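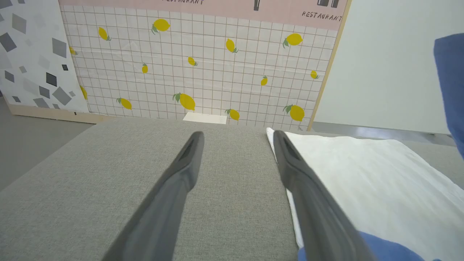 The trouble with a restaurant look

I have nothing against lemons. I have a good deal against lemons printed on a panel, over a neat little grid, with RESTAURANT written across a pink band at the top, and then again further along in case the first one didn't take.

The idea is that you put up a backdrop like this and the space becomes somewhere you'd want to eat. I've read plenty of advice to that effect. Reinhold Nolte, whose column on small rooms I otherwise enjoy, argued in May that "a wall sets the appetite". Does it? I have eaten very well facing a boiler cupboard. I once had the worst risotto of my life at a place called Keder, where the walls had clearly been thought about for months.

What decides the matter, for me, is whatever is nearest my hands. A plain grey woven covering with a white cloth on it does more work than any amount of printed fruit. Grey is dull, people say. Fine, let it be dull. A white cloth shows up on it, creases and all, and I'd take a creased cloth over one starched so stiff you're afraid to wipe your mouth on it.

I do have doubts about the weave. Fabric under food is a brave choice, and the people who recommend it never seem to mention beetroot. Endang Ngau, who ran the dining room at Olari and has washed more linen than I'll ever own, swears by a woven cover and tells me I fuss. Perhaps I do. She also had a laundry on the premises.

Then there's the matter of blue. Someone always wants blue with lemons, as if we had all agreed that the two together mean a holiday. A bit of it showing at the edge of things is pleasant enough. Once it's on the plates, the napkins and the menu I start looking for the gift shop.

My real complaint is with the word itself. A good kitchen table doesn't say KITCHEN. If the soup is hot and the chairs don't wobble, I can work out where I am, and I'd sooner the money went on the chairs.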